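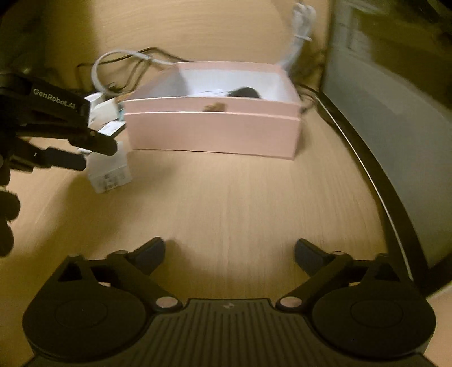
The Left Hand

Pentti Honkanen came down to the packing room with a tool roll, a sandwich and a grudge against whoever had written the manual.

The complaint, as phoned in by the Stindunstead office, was that the left gripper had "gone shy." It would close on a thing, think it over, and let the thing go. The right one was fine. The right one was always fine, and Pentti had come to dislike it a little, the way you dislike a cousin with good teeth.

"How long has it been doing this?" he asked.

"Since August," said Quách, who ran the table. She had her hand in the left gripper and was working its jaws at him like a puppet. "It's now November."

"You waited."

"I filled in the form. The form waited."

He unrolled his tools. The grippers were hand-held, one for each of Quách's hands, and she spent her shifts putting small things into boxes with them so that the big arm upstairs could be taught to do the same. The big arm was called Botari and had its own room, with a thermostat. Quách had a radiator that knocked.

"Show me," said Pentti.

She picked up a small white package with the left gripper. It held. She carried it over to the box. It held. She turned it over, shook it, and waved it under Pentti's nose. It went on holding.

"Well," she said.

"They do that," said Pentti. "I had a car like it."

"It's because you're here."

"I have that effect on machines. Never on anything else."

He ate half of the sandwich and asked her to carry on as if he were a coat stand. She packed. He watched. On the eighth package the left jaws eased apart with a small sigh, and the package landed on its corner and fell over.

"Shy," said Quách.

"That's not shy. That's the linkage." He held out his hand for it, and she gave it up slowly, like somebody handing over a dog at the vet.

The manual, published by a firm named Flemenier, allowed that the fingers might "loose their enthusiasm" and advised the owner to consult page 471. The manual had 100 pages. Pentti had written to Flemenier about this once and received a calendar.

So he did it his own way. He laid the gripper on a towel, locked the trigger, and wiggled each finger at the tip. The right finger moved as much as a finger should. The left one had a good deal more to say for itself. He backed out the pivot screw, slid the pin free, and tipped a worn bushing into his palm. It had been round once.

"Is that it?" said Quách. "That little thing?"

"It's generally a little thing. The big things they replace without asking me."

He had a new bushing in a mint tin. He pressed it in with the bench vise and a scrap of leather, put a dab of grease on the pin, and ran the screw home until it stopped, then back an eighth of a turn, then forward again by an amount he would not have been able to explain in court. The finger swung and came to rest exactly opposite its twin. He wiped both pads with alcohol while he was there. The cloth came away the color of a pigeon.

"When did these last get cleaned?"

"There's a form for that too," said Quách.

After that came the zeroing. Open all the way, close all the way, hold, open. He made her do it, since it was her grip the thing had to put up with. The reading on the laptop came up two counts off, then one, then nothing at all. He had her do it again in case the nothing was an accident.

She packed the box. Then she emptied it and packed it again, faster, and by the time Pentti had finished the sandwich she had quit watching the left hand altogether and was telling him about her sister's kitchen.

He wrote up the ticket standing. Left finger pivot, bushing replaced. Pads cleaned. Zeroed. Under "Cause" he put "use," and under "Recommendations" he put "page 471."

He was on the stairs when she called after him.

"Pentti! The right one's making a noise."

He stood there a moment with the tool roll under his arm.

"What kind of noise?"

"Kind of a click. Smug."

He went back down.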